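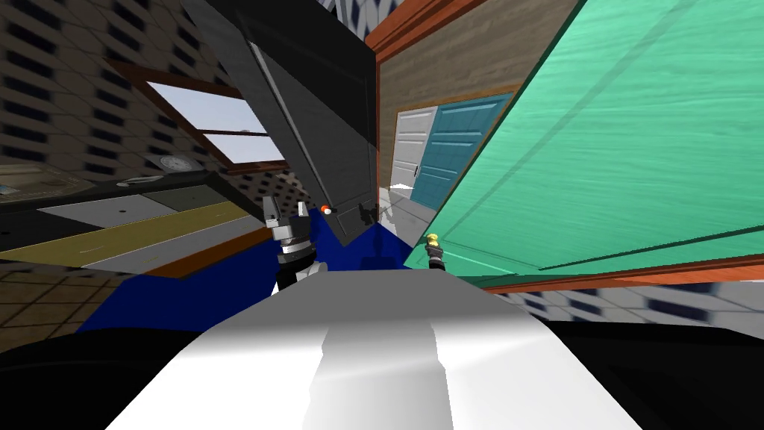 Where the Pimgate reissue is up to

Hi all, time for the July catch-up on the record your grant is helping us put back into the world. Short version: we're a bit behind on the artwork, pretty much on track with the music, and I'm still grinning every time I play the new transfers!

The tapes first. Both reels of the Trotville sessions have been transferred, and the second one sounds far better than any of us hoped (the bass has colour in it that the old vinyl never had). We've also found 2 extended club mixes that were left off the original 12-inch. My favourite is the dub of Siu – it goes on forever and I wouldn't trim a second of it.

Rights have been slower. Poltance still holds the publishing on the B-side and they've asked for the paperwork again, so I've re-sent the lot and I'm ringing them on Tuesday. If they say no, the B-side comes off and one of the club mixes goes in its place. I'd rather not, but the running order still works.

Money's fine. We've spent some 40 per cent of the grant, mostly on the transfers and the first round of mastering. The test pressing hasn't been invoiced yet, so that'll turn up in my next report.

Still to do: sleeve notes (my job, half written, too long), approving the label colours, and picking which mix goes to radio. I'd love your ears on that last one – I'll send both across once mastering is signed off, so please play them loud and tell me which one gets you out of the chair.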